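3.2 Material und Aufbau der Spielsituation

Für die zweite Teilstudie wurde nur mit einem Tisch gearbeitet, anders als in Teilstudie 1 (dort zwei Tische, siehe 2.4). Grund: die Kinder liefen zu viel hin und her, Auswertung der Wege war kaum möglich. Alle Durchgänge vormittags, Donnerstag ausgenommen, da Turnen. 17 Kinder in der Gruppe Tisevard, 20 in der Gruppe Gidey. Dauer je Durchgang maximal 400 Sekunden, danach freundlicher Abbruch durch die Versuchsleitung.

Leitobjekt ist ein runder Dämpfkorb mit Deckel. Die Wahl fiel auf den Dämpfkorb, weil er im Vortest bei den meisten Kindern weder eindeutig als Topf noch eindeutig als Schachtel benannt wurde. Genannt wurden u. a. Trommel, Sieb, Nest, Kuchenform, »das vom Chinesen«. Für die Frage nach der Funktionszuschreibung also brauchbar. Die Teigtaschen dagegen wurden schnell als Essen erkannt, auch von den jüngeren Kindern, wenn auch mit wechselnden Namen (Maultasche, Ravioli, Muschelnudel). Das Obst und die Bauteile dienen als Zusatzobjekte: Obst passt thematisch zur Küche, passt aber nicht zum Dämpfen; Ball und Klötze passen zu beidem nicht. Codierung der Passung nach Schema Domura, verkürzte Fassung.

Die Unterlage ist in allen Durchgängen dieselbe Tischdecke mit Gitterlinien. Sie wurde nicht wegen der Optik gewählt, das Gitter erleichtert die Ablesung der Abstände zwischen Korb und Objekten beim späteren Codieren. Abstände werden in Kästchen angegeben, halbe Kästchen aufgerundet. 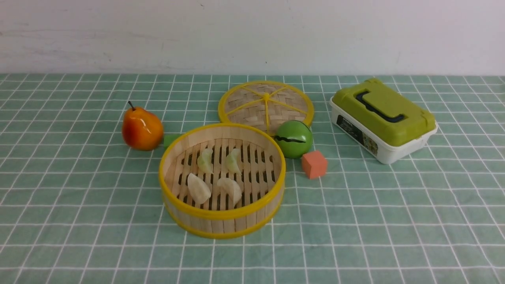
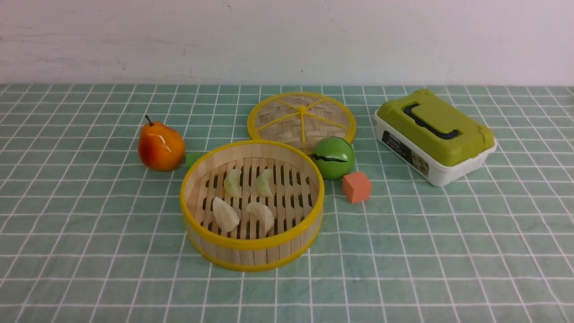
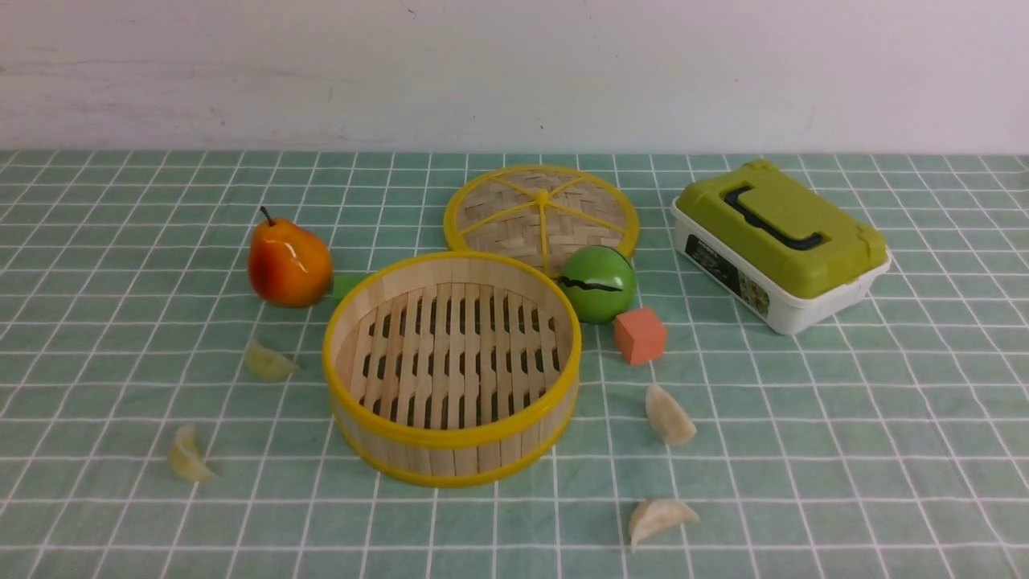
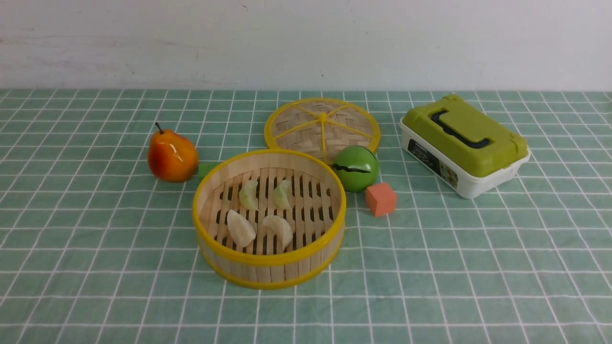
Abbildung 3. Dämpfkorb mit Deckel auf der Gitterdecke. Im ersten, zweiten und vierten Bild Korb mit vier Teigtaschen, Deckel flach dahinter; im dritten Bild Deckel leicht schräg hinter dem Korb.

Codiert wurde in drei Schritten. Zuerst Ort: im Korb, am Korb (höchstens ein Kästchen entfernt), frei auf der Decke. Dann Ordnung im Korb: Reihe, Kreis, Haufen, sonstiges. Zuletzt der Deckel: auf dem Korb, daneben, dahinter, zweckentfremdet (Hut, Teller, Lenkrad). Die Kategorie »zweckentfremdet« war anfangs nicht vorgesehen und wurde nach den ersten Durchgängen ergänzt, die betreffenden Bögen sind nachcodiert. Übereinstimmung der beiden Codierenden beim Ort 90 Prozent, bei der Ordnung deutlich niedriger. Streitfall war fast immer Reihe gegen Haufen. Vier Teile in zwei Reihen gelten als Reihe, auch wenn ein Teil schräg liegt, solange sich die Teile nicht berühren. Bei Berührung: Haufen. Diese Regel ist streng, vieleicht zu streng, wurde aber für beide Gruppen gleich angewandt.

Auffällig schon beim Codieren, noch ohne Statistik: in der Gruppe Gidey bleibt der Deckel meistens liegen. Kinder füllen den Korb, rücken zurecht, nehmen wieder heraus, der Deckel spielt keine Rolle. In Tisevard wird häufiger zugedeckt, oft mit Ansage (»jetzt muss es kochen«). Ob das mit dem Küchenprojekt im Januar zusammenhängt, lässt sich mit den vorliegenden Daten nicht trennen. Siehe aber 5.1.

Zusatzobjekte kamen seltener in den Korb als erwartet. Wenn doch, dann der Ball, und dann meist als letztes Teil. Obst wurde eher neben den Korb gestellt und dort belassen, mehrere Kinder sprachen vom Nachtisch. Wir werten das als Hinweis auf eine Trennung nach Gängen und nicht nach Material, was gegen die Annahme aus der Voruntersuchung Bustel spricht. Dort war nach Farbe sortiert worden; allerdings ohne Behälter, der Vergleich ist daher nur eingeschränkt zulässig.

Nicht ausgewertet: sprachliche Äußerungen nach dem Abbruch sowie Durchgänge, bei denen ein zweites Kind am Tisch stand. Zum Umgang mit fehlenden Werten siehe den nächsten Abschitt.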